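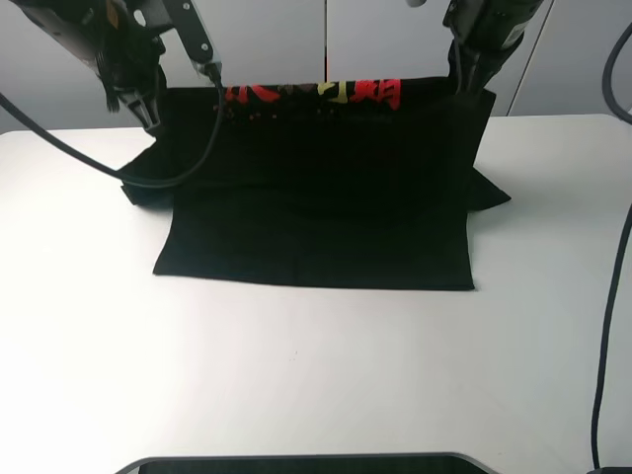 Two arms hold up a black T-shirt by its top corners during the gripper trials at Werthorpe.

Engineers at Werthorpe have spent most of November comparing two sets of gripper fingers on a pair of robot arms, using clothing as the test material. The first results went to the project's partners this month.

The trial is part of Trornusora, a project looking at whether ordinary two-finger grippers can handle soft goods well enough for sorting and packing work. It is led by Leopold Rüegg, who moved to Werthorpe from the textile machinery firm Bellamy.

Each set of fingers was put through the same list of 80 folds, using 17 garments of different weights. The arms, the controller and the table stayed the same throughout. Only the fingers and their pads were changed.

Rüegg said thin cotton had been the easiest material for both sets. Thick hems and ribbed cuffs caused most of the dropped corners.

"With a T-shirt you are mainly asking the two arms to pull evenly," he said. "With a heavier garment the cloth pushes the fingers apart, and the grip you started with is no longer the grip you have."

The team also compared camera positions. A fixed camera gives the controller the outline of the garment, and a small camera at the wrist is meant to help it find an edge or a seam. In 13 of the folds the wrist view was judged too close or too bright to be of use, and the controller went back to the fixed view.
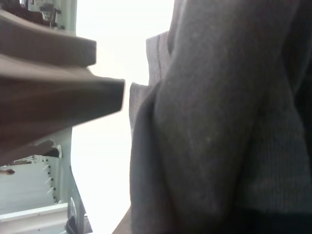

Grey fabric seen at close range by a wrist camera, with a stitched edge against bright light.

Software for the wrist cameras was supplied by Flavov, which plans to release an update with better handling of glare. Werthorpe will repeat the fabric tests once it has been installed.

A longer run of around 2000 folds is planned for the spring, using whichever fingers come out ahead. It will include towels and knitted tops as well as T-shirts. Rüegg said the pads would be checked for wear at the end of each shift.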